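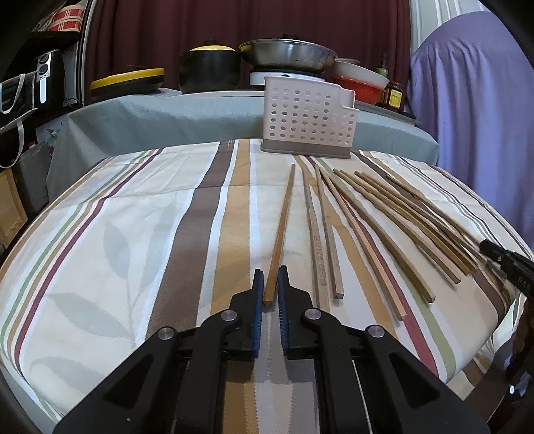

Skukier wooden chopsticks in mixed shades, shown on a striped cream tablecloth.

Skukier Mixed Chopsticks, set of 13 pairs

Price: 49 euros, tax included
Availability: in stock
Sold by: Volach, tableware and table linen

The Skukier set is made for people who eat with chopsticks at home and have guests often. The wood is not stained to one color. Some sticks are light, some are tan, and others go toward orange-brown or olive-brown. The workshop sorts them by length and straightness and leaves the color to the wood, so every box is a little different from the next one.

We sold these first to two small restaurants and only later to private customers. Anjana Kumarasinghe, who cooks in one of them, asked us for a stick with a square thick end, as the round ones were always going off her counter. The present shape comes from this request. The thick half gives the fingers a flat side to rest on, and the stick then becomes thin toward the tip.

What is in the box

The box has 13 pairs of wooden chopsticks, a cotton band to keep them together in the drawer, and a folded card with the care instructions. Chopstick rests are not included. If you need them, please look at the Gakent rests in the same section of the shop, they are wide enough for this stick.

About the wood and the finish

All sticks are solid wood with a thin coat of hardened plant oil. There is no lacquer and no paint. The surface feels dry and a bit soft in the hand, and the grip on noodles is better than with a lacquered stick. The other side of this is that the wood will take some color from food. Soy sauce, curry and beet leave a shade on the tip, mostly in the first month. If this disturbs you, a lacquered set is the better choice, and we sell them too.

Some sticks carry a faint engraved marking on the thicker half. It is cut shallow and without ink, so in some light you will hardly see it. The marking is made before the oil goes on, and after a year or two of use it becomes smoother under the finger. We can't promise how many marked sticks are in a box. If you would like a set with no marking at all, write it in the comment field of the order and we will look through the shelf for you.

How to make pairs from different shades

This is the question we get most. The sticks come in one bundle and are not tied in twos. Lay them out on the table like a fan, with the thick ends toward you, and pick two that please you together. Many customers match light with light. Gintarė Lūse from our packing room does the opposite at home and gives each person one light and one dark stick. Her children know by this which stick is upper and which is lower.

Small differences in thickness are normal. If two sticks feel uneven in the hand, change one of them for another from the bundle. With 13 pairs there is enough choice. If you still can't find a partner for some stick, we will send a replacement without asking for the old one back.

Care

Wash by hand in warm water with a little dish soap, soon after the meal. Don't leave them standing in the sink. Dry them with a towel and then let them lie flat for an hour before they go in the drawer. In a glass or jar, put them with the tips up.

The dishwasher is not allowed. The sticks will survive one or two times, but the oil goes away and the square edges become rough. If it has happened already, rub them with the finest sandpaper you have, along the wood and never across, and give them new oil.

New oil is needed when the wood looks gray and dull. In a normal household it is 3 or 4 times in a year. Walnut oil or food-safe mineral oil are both good. Put a few drops on a cloth, wipe the whole stick, wait until the next morning and wipe off what is left. Please don't use olive oil – it stays sticky and begins to smell after some weeks.

The tablecloth

Customers ask about the cloth as well. It is the Šimkus tablecloth, cream with printed stripes, and it has long bands in tan, gray and white. We sell it separately. The cloth goes well with plain wood and with white or dark bowls. On a round table the stripes bend down at the side, which some people like very much and others not. If you want all the bands straight, take it for a rectangular table.

The Šimkus cloth can be washed in the machine at a low temperature. Iron it from the back side while it is still a bit damp. Oil from freshly treated chopsticks can leave a mark on the fabric, so wait one full day after oiling before you set the table.

Use in restaurants and schools

For bigger orders we can supply the sticks in open bundles without the box and band. Write to Urmas Mets at the shop address and tell him how many pairs you need and by what month. In November the workshop is always full with gift orders and the waiting time is longer, so for the winter season it is better to order early. Bundles for restaurants can be left without oil if your kitchen prefers to use its own.

For cooking classes with children, please note that this is the adult length. A shorter size is planned, but the workshop has not given us a date.

Returns

Unused sets can be sent back in the original box. Used wood we can't take back for hygiene reasons, except when there is a fault such as a crack, a splinter or a stick that is clearly bent. In this case send a photo of the stick next to a ruler and we will solve it by e-mail.

What customers wrote

"I was afraid that the colors will look like leftovers from other sets, but on the table they are very nice together. My husband always takes the darkest ones." – Indrek Petrauskas's order note was shorter: "Same again please, second box for my mother."

"Good grip, good weight. One stick had a rough place near the tip, I wrote to the shop and had a new one the same week. For me they could be a little longer, I have big hands." – Kęstutis Liepiņa

"We use them every day for over a year. The tips are darker now, as it was written. I oiled them two times only, probably too little." – customer from the spring sale

Questions before ordering

Can I choose only the light shades?
No, the set is sold mixed. For one shade only, ask Urmas about an open bundle. The price is then different, as the sorting is done by hand.

Are the tips grooved?
No. The tips are smooth and thin. The dry oil finish gives the grip.

Can I use them for cooking in a pan?
For a quick stir it is fine. For frying take long cooking chopsticks, these are too short and your fingers will be near the heat.

Does the wood smell?
A new box smells lightly of oil. Leave the lid open for a night and wash the sticks once before the first meal.

Related products: Gakent chopstick rests, Šimkus tablecloth, lacquered chopsticks, spare cotton bands.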